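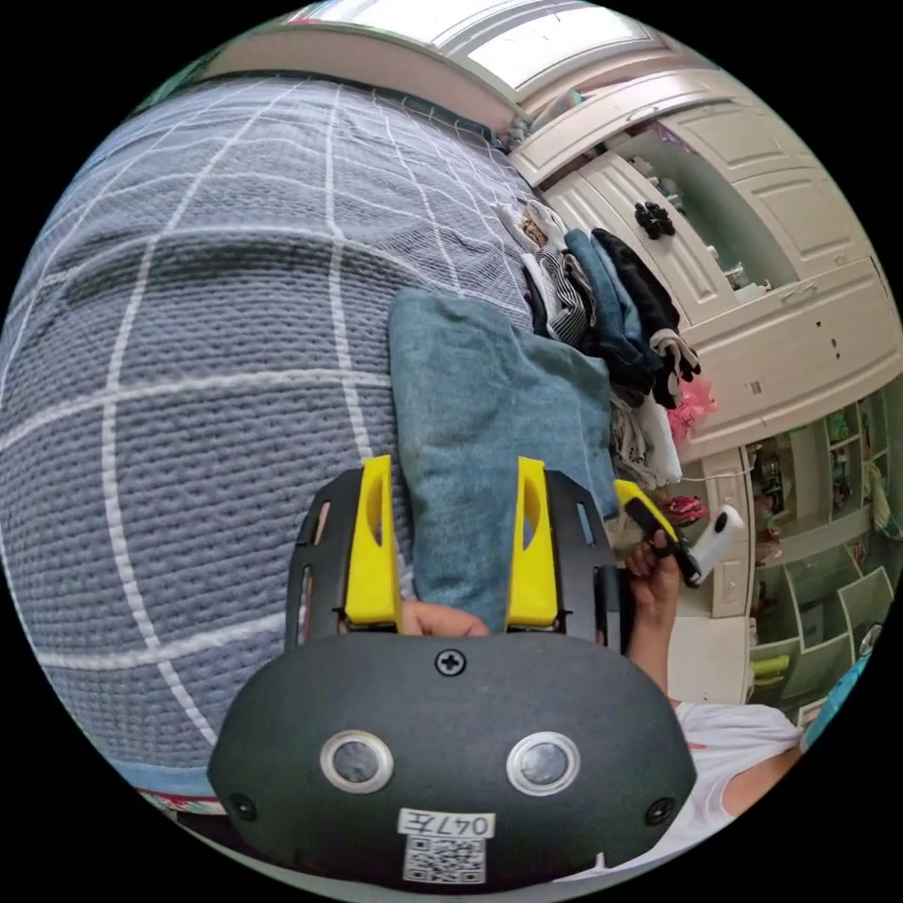 Issue 60, page 80

Prinedell Clear Furniture Wax, medium tin

I have been through a lot of wax. Soft wax, hard wax, spray wax that smelled like a gas station, a homemade one with beeswax and orange oil that never set up and collected cat hair for an entire summer. So when I say the Prinedell tin has moved to the front of my shelf, please understand how crowded that shelf is!

My test piece was a pine dresser I bought at an estate sale and painted with two coats of Rurell mineral paint in their off-white (Oat Straw, a color I'd happily put on everything I own). Matte paints like that look lovely and chalky on day one, and then somebody sets a coffee cup down. You need something over the top, and I wanted it without the plastic look a water-based poly can leave on a pale color.

The first thing I noticed is how soft this wax is right out of the tin. It's close to room-temperature butter. I loaded a Grummont round brush, the short stubby one with the pointed tip, and worked it into the drawer fronts in small circles, then wiped back with a piece of old T-shirt. With the harder waxes I usually end up leaning on the brush until my wrist complains. I did all six drawers and the top in one go and still felt like doing the legs.

It goes a long way, too. I used less than a third of the tin on the whole dresser, two coats included, and I am not a stingy waxer. The instructions tell you to use "a pea-sized amount" per section, and for once that's about right. My first drawer got more than that and stayed tacky until the next morning. After that I behaved, and each section was ready to buff in an hour.

Now the finish, my favorite part. Left alone it dries dead flat, so close to bare paint that I had to tilt my head to find the spot I'd missed. Buffed with a clean cloth it comes up to a low, soft glow, and you can stop wherever you like. I left the sides flat and buffed the top and the edges of the drawers, and the difference between the two is really pretty in afternoon light. Yellowing was my big worry over Oat Straw, and so far (it was April when I finished, and the leaves are coming down now) I can't see any change against the leftover painted stick I keep in a drawer.

A few gripes. The lid is a press-fit and mine bent the second time I pried it up, so I've moved the rest into a jam jar. The smell is mild but it hangs around for a few days, and I'd keep the windows open. Water protection is fine for a bedroom and no better than fine: drops wiped up right away left nothing, but a damp glass I forgot overnight left a pale ring. A dab more wax and some buffing took most of it out. For a kitchen table I'd still reach for the Chiu hard oil.

One warning if you change your mind about colors. Paint won't stick over this, so you'll be cleaning it off with mineral spirits and giving everything a scuff with fine sandpaper first. I've done it on a small stool and it was an evening's work.

I've already bought a second tin, and there's a bookcase in the garage waiting for it.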